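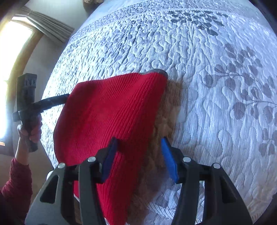 Red beanie on the quilted bedspread.

Getting the bike and the gear ready for a track weekend

Updated 12th May

The season is properly under way now and my garage smells like chain lube again, so I've pulled together all the bits I've been scribbling on the back of the workshop calendar. I've been club racing and doing track days at Forgate long enough to have made most of the mistakes below at least once (some of them in the same morning!), and these are the home and garage habits that have stuck with me. I'm no professional mechanic. I just do my own work in a single-car garage with a dryer in the corner.

Bugs on a visor

Don't scrub. Please don't scrub. Soak a microfiber cloth in warm water, lay it over the visor, and go make a coffee. By the time you've finished the mug most of the mess will wipe straight off. I used paper towels for my first couple of seasons and ended up with a visor that turned every low sun into a starburst. No glass cleaner either - a drop of baby shampoo is plenty, and it's good for the inside of the helmet too.

The helmet liner

Most liners unclip, so take yours out and wash it by hand in the sink with that same baby shampoo. Squeeze it, don't wring it, and dry it on a towel overnight. Keep it well away from the dryer and the radiator. Before you pull it apart, take a picture on your phone of how the cheek pads sit, especially if you have the kind with the little plastic tabs that hide behind the shell edge. I once put mine in left to right and spent a whole practice session wondering why my face hurt.

Leathers

Wipe them down the same night you get home. I know, you're tired, the van's still full and all you want is the couch. But flies that come off in ten seconds on Sunday night are a real job by Wednesday. Damp cloth, then a dry one, then hang the suit on the fattest hanger you own with the zipper open. I slid a piece of foam pipe insulation over each arm of mine and it keeps the shoulders in shape beautifully. Leather conditioner goes on twice a year, thin, and I keep it off the stretch panels.

If the suit got soaked, let it dry slowly in a room with some air moving. Newspaper in the boots, and change the paper at bedtime.

Chain cleaning without wrecking the floor

Flattened cardboard under the rear wheel, an old baking tray on top of that, and a bit of shop rag draped over the tire so you don't get cleaner on the rubber. I use kerosene and a soft brush, then wipe the chain dry and lube it on the inside run while I turn the wheel by hand. Engine OFF and out of gear, every time. I've seen what a running chain does to a finger and I'd like to keep mine. Do it the night before, too, so the lube has time to settle instead of flinging itself all over your rim on the warm-up lap.

Oily rags go outside, spread flat to dry. Never leave them in a heap in the corner.

Bolts, wire and paint pens

After I've torqued a bolt I put a stripe of paint pen across the head and onto the part it's holding. One look tells me if anything has moved. White shows up on nearly everything, but yellow is better on alloy. For the lockwire drill bits, buy more than you think you need, and put a dab of cutting oil on the bolt head before you start. Slow speed, light pressure, and stop to clear the chips. My old Negi bench drill cost me $17 at a yard sale and it's still going strong, though the light on it gave up in April.

Small bolts live in a muffin tin while a job's on. I work clockwise around the fairing and fill the cups in the same order, so putting it back together is just going the other way.

Tire pressures

Use the same gauge every time. My cheap one and my good Jivus gauge don't agree with each other and never have, and I got myself into a horrible muddle one weekend swapping between the two. Now the cheap one stays in the car. Write the pressures down cold and again when you come in, with the weather next to them. A school notebook is fine. Mine has a greasy thumbprint on every page and I wouldn't swap it for an app.

Packing the van

Last in, first out. Paddock stand, gazebo and chairs go in at the very end. It's 183 miles from my door to the Garnum circuit and I usually pull in after dark, so I want the headlamp and the kettle where I can reach them from the driver's seat. Fuel cans stand upright, strapped, with the caps checked twice.

I number my plastic totes and tape a list inside each lid. Ear plugs get their own sandwich bag, plus a spare bag in the glove box, plus one in my jacket. You can't have too many ear plugs!

Getting grease off your hands

Sugar and dish soap, rubbed in before you add any water. It beats most of the stuff in tubs and costs next to nothing. A bit of hand cream under the fingernails before you start the job helps a lot as well.

Next up I want to do a page on tire warmers and extension cords, once I've rewired the reel I melted.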